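**Plivik Lineup Optimizer, one season in**

I paid for Plivik in July, after Vernon Arsenault beat me in our fantasy MMA league with a fighter he picked for his haircut. The pitch is simple: it builds DFS lineups under your salary cap and tells you who's underpriced.

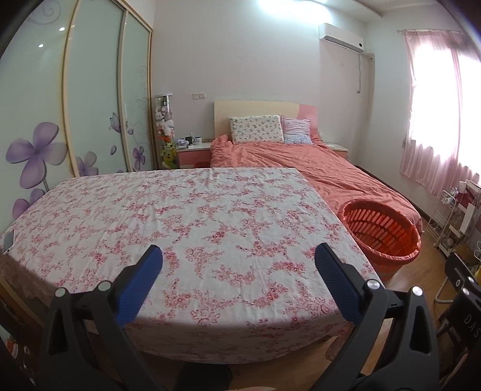

*Phone on the flowered tablecloth, fight night.*

The projections are decent. It builds 600 lineups before I've found my reading glasses, and most of them contain the same wrestler. You can cap a fighter's exposure — the setting is buried under "Preferences," next to the font size. 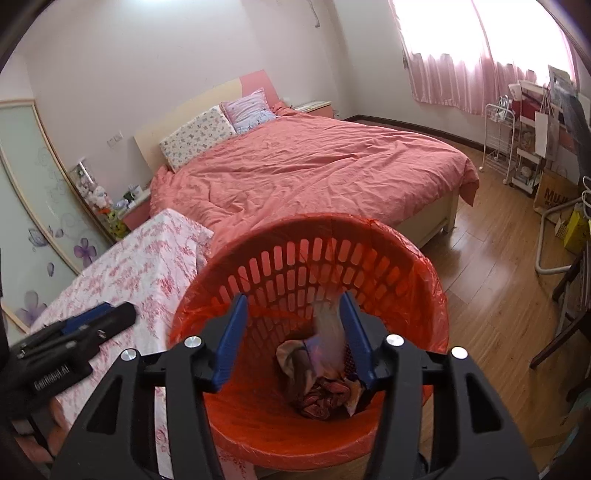

*Red basket, with some crumpled fabric at the bottom.*

Late scratches are the weak spot. Plivik took 11 minutes to drop a canceled bout. Oltano, which I used last year, was quicker but

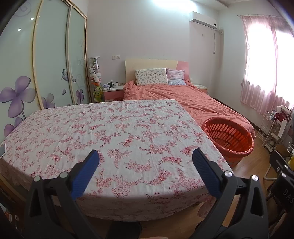 had the charm of a parking ticket, and it crashed if you sorted by reach. My best Plivik entry finished 908th out of 1,185. Vernon won't say where he finished, only that he's pricing boats.

Three stars. I renewed.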